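Chapter 6
Faults That Begin in Perception

A robot cell at the Durkico plant in Birkbridge stopped on overload 60 times in one October. The arm drove its fingers into the top edge of the part, the force limit tripped, and the operator cleared the stop. Maintenance changed the force sensor, then the wrist bearing. The stops went on. The fault was in the pose estimate, which placed the upper edge of the part 2 mm too low.

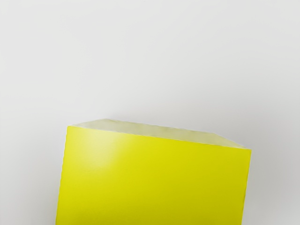 Lavanya Joseph

Simulation makes such errors easier to isolate. A plain yellow block on a pale gray ground has known dimensions and a known pose, so every error in the estimate can be measured directly. Two features need attention. The top face is washed out and differs little from the ground, which weakens the far edge. The front face carries a soft patch of glare, and a color threshold set too tightly will drop those pixels from the part.

Either effect shifts the computed outline. The controller receives the result as a valid number and acts on it.

6.1 Terms Used in This Chapter

A fault is a defect in a component or in its data. An error is the incorrect internal state that results. A failure is the departure from required service. A protective stop is a response to one of these and should be logged separately from its cause.

Section 6.2 sets out a test of 500 rendered poses. Section 6.3 covers stop limits.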